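Stop punting from midfield

24/01/2025

I've been going to Kastden games long enough to have my own opinions about which bleacher seats wobble, so let me get this one off my chest before the league meetings start. We punt too much. We punt on fourth and short, we punt from the other team's side of the field, and in September we punted from the Pakavent 41 with a running game that had been flattening people all afternoon.

You may remember that one. We finished with 184 yards on the ground. Our line was leaning on theirs so hard that their nose tackle was taking a knee between plays. Fourth and 2, third quarter, tie game, and out trots the punt team! The ball sailed into the end zone, Pakavent got it at the 20, and we gained a grand total of 21 yards of field position for handing over the football. They scored on that drive and ended up with 31. We did not.
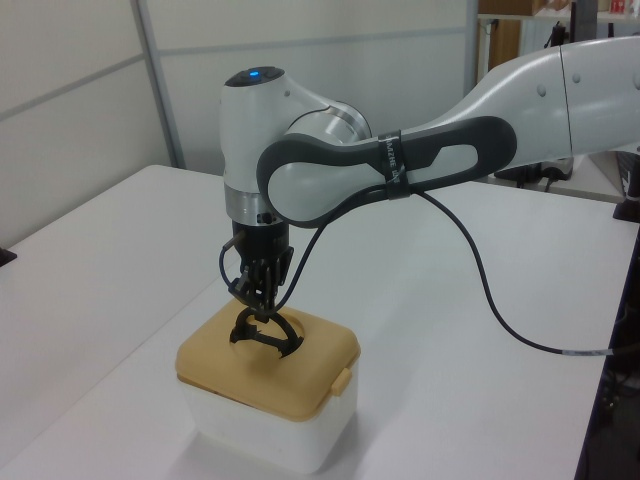
Robotic arm reaching over a food container on a white tabletop.

Now, I know the argument for the punt. I've heard it in the parking lot, I've heard it in line for nachos, and I've heard it from my own father-in-law over a whole Thanksgiving dinner. You play the field position game, you trust your defense, you make the other guys go the long way. Fine. I'll even grant you most of that if you're backed up on your own 15. What I won't grant is that it's the safe choice at midfield. Giving the ball to the other team is a risk too. It just doesn't look like one, and so the coach never gets yelled at for it.

And that's really my gripe. If you go for it and get stuffed, everybody in the stands has an opinion about you by Monday. If you punt and lose slowly, the radio call-in people complain about the defense. I'd probably punt too if it was my job on the line (I'm not proud of it). But I'm not the coach, I'm the one paying for the seat, and I'd like to see us try.

Look at Flesberg. They don't have our size and they sure don't have our depth at receiver, and they keep the offense on the field like they've never met a kicker. Did it blow up on them at Ruawai? Oh, it did, 3 times in one half, and it was painful to watch even as a neutral. But they still went into the fourth quarter with a chance, and their guys play like they believe they're supposed to have the ball.
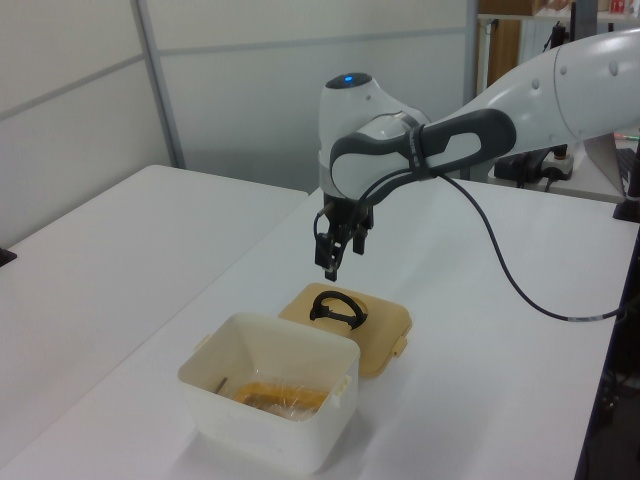
There's also what it does to your play-calling on third down, and I think this gets missed. If you already know you're going on fourth, then third and 6 isn't a passing down anymore. You can run a draw and pick up four. You can throw something short and let a back fight for it. Right now every defense in the league knows what's coming from us on third and medium – they drop everybody to the sticks and wait.

I'm not asking for anything wild. Between the 40s, fourth and 2 or less, leave the offense out there unless we're protecting a lead late. Put it on the wristband if you have to. And if it fails and Pakavent gets a short field out of it, I'll be in my wobbly seat, grumbling about something else. I've got a whole list on our kickoff coverage.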